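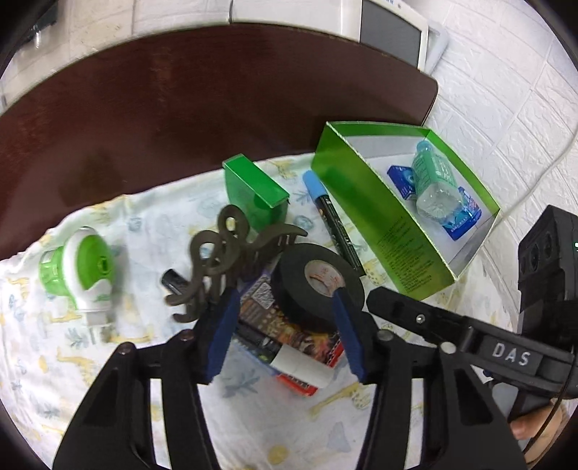
# Workshop Tips: Building and Keeping a Hand-Held Gripper

The Skovbridge Shared Workshop issues these notes to members who are building a two-jaw gripper, either at the benches or at home. They replace the notes handed out in July. Part numbers refer to the Dirnton kit list, held in the drawer under the parts cabinet.

## Before assembly

Lay out the linkage bars in pairs and compare them against each other. A pair that differs in length will pull the jaws to one side, and no later adjustment will correct it. File the longer bar down or print both again.

Clear the holes with a hand drill. Power drills tend to melt printed plastic, and the hole then closes up as it cools.

Members using the shared printer should enter the job in the log. The full set of linkage bars takes 143 minutes at the standard setting. Please do not start a set after 7 p.m.

## Pivot pins

- Metal pins are preferred to printed ones. Four are needed for the pattern used at Skovbridge, two on each side.
- Pins from different packets may be mixed, even where the finish does not match, provided the diameter is the same.
- Press each pin in by hand. If a mallet is needed, the hole is too small.
- Apply one drop of light machine oil to each pin and wipe away the rest. Oil that reaches the grip pads will ruin them.

## Grip pads

Pads are cut from the blue sheet supplied by Nirnumel. Cut on the smooth side with a fresh blade. Clean the jaw face with rubbing alcohol, let it dry fully, and press the pad down for 40 seconds. The gripper should then be left overnight with its jaws open.

Replace a pad when a corner begins to lift. Gluing the corner back leaves a hard spot, and small objects will turn on it.

## Practice objects

A new gripper should be tried on ordinary household things before it is used for any real task. A claw hair clip, a roll of tape, markers and a small plastic bottle make a good first set. The tape offers a broad side and a round edge in one object, and the clip has open loops that will catch a jaw brought in at a careless angle.

1. Spread a cloth over the table. A printed tablecloth serves perfectly well. It protects a polished top and keeps markers from rolling.
2. Begin with the tape. Bring the open jaws up on either side and close slowly until both pads touch.
3. Proceed to the markers. Lift near the middle of the barrel.
4. Leave the hair clip until the jaws close evenly. Its teeth can slip behind a linkage bar, and it should be freed by opening the jaws fully. Do not pull.
5. Keep an open box at the far side of the table, and place each object in it after lifting.

Packets and other flat items are difficult for this pattern of jaw. Members who wish to practice on them should stand the item against the side of the box first.

## Cables and power

Run cables behind the table or along the wall wherever possible. A cable that must cross the work should have enough slack for the full swing of the arm. Plug-in devices that are not in use should be set well back from the jaws, with the prongs facing away from any loose metal parts.

## Care and storage

Wipe the linkage bars with a dry cloth after each session. Store the gripper with its jaws open, so that the pads do not take a set. The Öztürkmen spring fitted to the older kits should be unhooked before storage; the newer kits have no spring.

Spare bars and pins are kept in bin 12. Requests for pad sheet should be made in writing to Aroha Rakena. Questions about the printed parts may be put to Lindsay Brunton, who is at the benches most evenings until 9 p.m.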